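Home Diary Depot notes Links

Search this diary Go

April, 5.40 am

Up before the alarm. Boat was meant to berth at Nirnevbridge at four and no word. Rang the terminal, got the recorded bloke. Rang again. Recorded bloke. Made toast, forgot toast.

6.15. Message from Witold, vessel alongside but cranes stood down for wind till seven. So the first slot's gone and the second probably is too. Moved the Wogan run to the afternoon on paper, which means Jarosław has to swap with someone, which means a phone call I don't want to make before he's had his coffee. Made it anyway. He was OK about it. Quiet, but OK.

Our lot is 40 pallets for Solico, all in the one box, and the box is apparently at the bottom of a stack. Of course it is.

8.30, depot. Lucyna already in, has the manifest spread over both desks. The weights don't agree. Shipper's paper says one thing, the forwarder's says another, and customs has gone with a third number that neither of us can find anywhere. Spent an hour on it. She found it in the end, somebody had put the empty weight in the gross column. Sent the correction, got an auto reply promising an answer within two working days. The free storage runs out tomorow.

Worked it out on the back of an envelope. If we miss tomorrow it's 105 dollars a day for the box, plus the trailer sitting there earning nothing. Not the end of the world but it comes off a job that was thin to start with. I quoted it thin, my own fault. Wanted to keep Pusa from getting it. They'd have got it for less and done it worse and the customer would've come back to us by spring, so maybe I should have let them. Too late now.

10.50. Wanda from the Solico end on the phone. She needs the first half on the shelf before the weekend or the promotion's off. First I've heard of any promotion. Told her I'd do what I could and she said that's what the last people told her. Fair enough.

Asked Jeptoo if she'd go down to the customs counter in person. She's good at counters, she just stands there being pleasant until they deal with her. I go red and start sighing. She took the file and a sandwich and went.

Noon. Forklift two is down again, same hydraulic leak. Parts quote came back at 2,000, labour on top. I said patch it. Mechanic said he'd patched it last time. I said patch it again. He's right and I know he is. Have to look at leasing one, have been saying that for a year.

1.20. Jeptoo rang, CLEARED. Amended entry accepted over the counter, stamp and all. Could have kissed the phone. Box still under the stack but at least it's ours to dig for.

2.45. Jarosław at the gate, turned around because the booking number had a zero missing. My typing. Fixed it from the carpark with my thumb, he was back in the queue in ten minutes. Bought him a pie by way of apology, to be delivered.
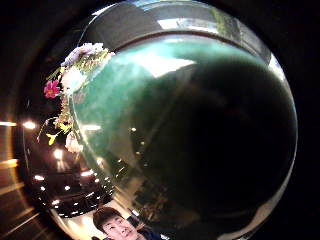
4.30. Still queueing. He says trucks back past the roundabout and one wash basin open for the lot of them. There's been a letter going round the carriers about that, about the waiting times too, and I haven't signed it because I keep thinking the terminal will hold it against us. Lucyna signed hers months ago, in her own name. Should do mine. Will do mine.

5.55. LOADED. Seal number read out to me twice, wrote it down twice, the two match. On the road by six. Wanda told, she said "good" and hung up, I'm taking it as thanks.

Home late. Tea was cereal. Still to do: invoice for the Wogan run, chase the 1,000 owing from last month, ring about the lease, sign the blasted letter. Witold reckons the wind's up again tommorow. Alarm set for five.

Contact Copyright, all entries the author's own Back to top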